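What People Keep on the Dresser: Storage and Small Objects in Sornbridge Homes
By Fedir Hnatiuk
May
8 min read

When I signed up for the household history module I had a grand plan to write about kitchens, as I suspect half the class did. Then my grandmother asked me to look for her spare glasses on top of her dresser, and I came back ten minutes later with the glasses, a button, two keys that fit nothing and a story about a wedding in Vinden. That was the end of the kitchens. I wanted to know how a flat piece of wood at chest height ends up holding so much of a family's life, and whether it has always been that way.

The report draws on two kinds of material. The first is a run of household inventories from Sornbridge, 130 of them, which the town library keeps in gray boxes on the upper floor and very kindly let me read at the big table by the window. The second is a set of interviews with 6 residents, all over seventy, who let me sit in their bedrooms and ask nosy questions. I am grateful to every one of them, and also for the cake.

The inventories came first, and they were slower going than I expected. The clerks wrote down furniture with great care and then lost interest. A chest of drawers gets its wood, its condition and its value, and whatever stood on top becomes "sundries" or, in one case, "sundry small things of no account." I copied out 3684 separate entries in the end, and I would say the word "sundries" is the one my hand remembers best.

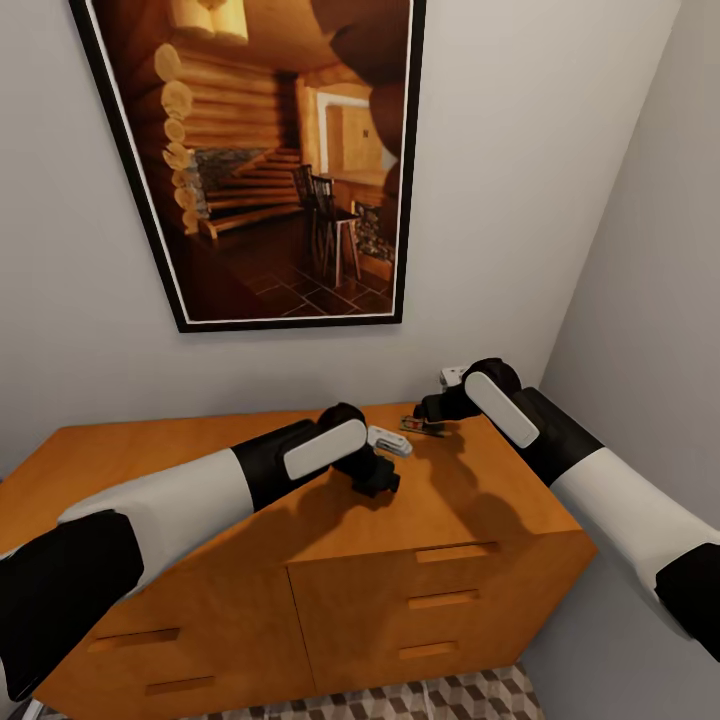

Still, there are exceptions, and they are lovely. One widow's inventory lists a pincushion, a brass thimble, a child's whistle and a saucer of pins, each priced on its own line. My guess is that her daughter was standing beside the clerk and insisting. Another gives a whole line to a cracked cup, valued at nothing, which makes me wonder why he wrote it down at all.

The interviews filled in a good deal of what the clerks skipped. Everyone I spoke to made a distinction between the front of the dresser top and the back, though they did not all put it the same way. The front is for things in use, the watch and the reading glasses and the tablets for the morning. The back is where things go to stay. One lady had kept a ferry ticket to Jernent propped against the wall since she was nineteen, and she dusted around it (she showed me how, with one finger holding the ticket steady).

I also asked where the dresser had stood over the years, and got longer answers than to anything else. Furniture in these small houses moves more than you might think. It goes from the parents' room to the children's, then to the landing, then back again when somebody marries. Two people could tell me the order of moves from the marks left on the floor, and that led us into floors generally, which I had not planned for but was very happy to follow. 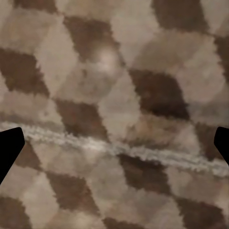
Before the sixties most of the bedrooms I heard about had bare boards with one small mat beside the bed, and the dresser stood straight on the wood. Carpets arrived room by room as money allowed, with the bedroom usually last. One gentleman remembered his father lifting each foot of the dresser onto a folded cardboard square so it would not sink into the new pile, and he still does it himself.

My tutor asked me to say something about the limits of all this, and they are real. Six people is a small group, they all live within a short walk of one another, and they were chosen mostly by one of them telephoning the next. The inventories lean toward households with enough property to be worth listing. I would have liked to hear from renters, and from younger people too — my own dresser top is chargers and receipts, and I cannot say what a clerk would make of it.

If I carry this on next year I want to compare Sornbridge with Vinden, where the inventories were kept by a different office and seem, from the few pages I have seen, to name more of the little things. The librarian there has already written back to say the boxes can be read on any morning after ten.

Related reports
Washday in Sornbridge: Lines, Yards and Neighbors
The Jernent Ferry and Its Passengers
Keeping Warm Before Central Heating
Five Sewing Boxes from Vinden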